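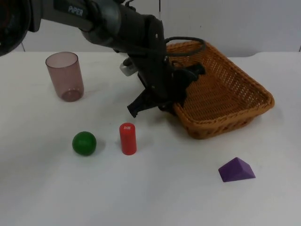 Our practice table: cup, ball, cylinder, wedge and the basket.

Arm keeps hitting the basket rim
Posted by Wundident, Feb 28, 2020
Our school club is entering the Kurkholm sorting round. The arm has to put each block in the basket, but one finger catches the rim about every third run. We have logged 565 runs since January. The wrist view is about half weave by then, 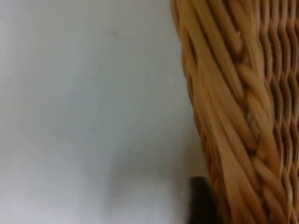

so we can't judge the height from it. Should we move the basket or change the path?

Güneş
Change the path. Add a waypoint above the middle of the basket, then come straight down. We lost 21 points last year by going in at a slant.
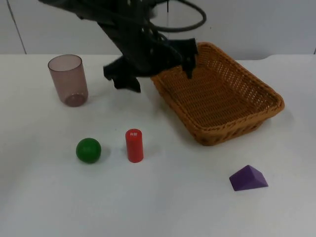 Eko
Is the basket position fixed in the rules? If not just turn it. Also check your cable.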